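Skallen Kitchen, spring gallery

Welcome to the gallery page of our shared kitchen at Skallen. My name is Ditte Arnardóttir and I take care of the kitchen and of this page. Many members asked me to show how the rooms look now, after the works of the winter, and where the things stand. So I walked through the rooms and wrote a line or two for each place. English is not my first language, so please be patient with me if a sentence sounds strange. If a thing is wrong, tell me and I will correct it.

The page begins at the street door and ends at the back yard. You can read it in any order.

THE ENTRANCE

We painted the entrance ourselves, in two evenings. The color has the name "oat" on the can, but in the morning light it is more like butter. The hooks are for coats only. Wet umbrellas go in the tall pot.

The shoe bench came from the old dance school on the second floor. It is heavy and it has one short leg, so we put a piece of cork under it. Please leave the cork where it is.

On the wall is the key box. The code changes in April, and all members will receive the new one by letter. We do not send it by e-mail.

THE LONG ROOM

Our long room is the place for eating. It has 38 chairs, and they are of many kinds, because we collected them from members during one whole year. I like this very much. My own favorite is the green one with the round back, which was in my aunt's sewing room when I was a child.

The tables can be moved. For the Okeke dinners we put them in one line, from the window to the stove, and then there is place for all chairs on the two sides. For the bread course we put them in a square.

The lamps over the tables are new. They are a little bit too strong for an evening dinner, and we are looking for softer bulbs. If you know a good shop, please write to me.

THE COUNTER WITH THE CURTAIN

This is the part of the kitchen that I am asked about the most. The countertop is long and gray, and at the corner it turns to the right and makes an L. The surface is smooth and a bit glossy, so a cup that stands on it has a small reflection under it. Behind the counter hangs a pale curtain with pleats, and after the curtain comes the plain white wall.

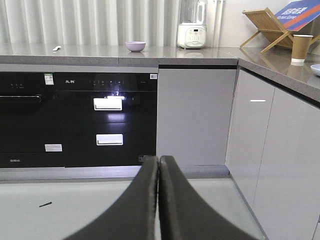
Photo: Skallen Kitchen / Mesiris

The blender stands against the curtain. It has a tall jar, a white base, and a small display with the round buttons under your fingers, so it is a good machine for soup and for cold drinks. When you are finished, wash the jar by hand and put it back on the base. The base must never go in the sink. I write this again because it is the question that I receive most often.

The small lavender bowl is one of my favorite things in the whole kitchen. I use such a bowl for salt, or for the lemon peel when I make the Sunday cake for the house. It is a quiet color, and it goes well with the gray.

In the corner there is a folding stand of pale wood, with crossed legs. The blue sign with the red and white stripe is propped on it. The stand is light and you can lift it with one hand, so move it when you need the corner for rolling dough, and put it back after.

Paper cups are fine for guests. Members, please use the real cups from the shelf in the long room. We bought 1,000 paper cups for the opening and I hope that we will never need to buy more.

A word about cleaning. For the gray countertop we use a soft cloth, warm water, and a few drops of the Zindent soap. No powder, no rough sponge. Dry it with a second cloth, or the drops of water leave marks that you see when the light comes from the side. Hot pots go on a board. Beet juice and turmeric should be wiped at once.

THE PANTRY

Our pantry is narrow, and only one person can stand inside. The shelves on the left are for everybody: flour, oats, salt, oil, dried beans. The shelves on the right are for the courses, and the labels say which course. Please read the label before you take something. In the winter the cheese group lost a whole bag of culture this way, and they had to wait a long time for the next one.

The flour stays in the barrels with the lids. Each barrel takes 25 kilos. When you open a new bag, write the date on the tape and put the tape on the lid.

Jam jars are on the floor, under the lowest shelf. We have 200 of them, all washed and with lids. You can take what you need, and you can also bring yours from home if the smell of pickles is out of it. A night with a spoon of baking soda and warm water helps with the smell.

THE WASHING CORNER

There are two sinks. The deep one is for pots and the other one is for vegetables and fruit. We do not mix them, also when the day is busy.

The drying rack over the sinks was built by my brother from an old ladder. It looks simple, but he needed three tries to get the angle right, so that the water runs into the sink and does not run down your sleeve. Plates go in the back and glasses in the front.

Dish towels with a blue edge are for dishes. Dish towels without an edge are for hands. The used ones go in the basket by the back door, and the person who has the Mesiris week takes them home to wash. For new members: the Mesiris week is the name of our cleaning turn. Mesiris was the bakery that was in these rooms before us, and the owner cleaned her ovens so well that we gave the turn her bakery's name.

THE BAKING WALL

From the bakery we kept the marble slab and the long wooden peels. The slab is cold in every season and it is very good for butter dough. It has a crack at one end. The crack is old and it does not grow, we looked at it for two winters.

The proofing baskets hang on nails. Brush them dry with the hard brush and do not wash them. A little flour in the basket is how it should be.

Over the slab I hung the recipe for the dark rye bread, in the handwriting of the first bread teacher. Several people wanted a copy, so there are copies in the drawer below. The recipe says "bake until it sounds right." If you hit the bottom of the loaf with your finger, it should sound like a knock on a door.

THE BACK YARD

The yard is small but it has sun from late morning. We have thyme, chives, a lot of mint, and one bay tree that must come inside when there is frost. The mint lives in its own box, and it must stay there.

The bench along the wall is for shelling peas and for resting. In April we will put up the shade cloth again. I need two people who are not afraid of a ladder.

The compost is in the far corner. No bread and no cooked food, please, also when it is only a small piece.

VISITING THE KITCHEN

Members can come every day with their key. Guests are welcome when a member is with them. If you would like to rent the long room for a dinner or a birthday, please write to me some weeks before, with the number of people and the hours. The rent includes the counter, the stove, both sinks, and the use of the blender and the other small machines. The pantry is not included.

The next page of the gallery will show the cellar, when the new steps are ready. The carpenter says soon.

Text: Ditte Arnardóttir
Page updated March 12, 2022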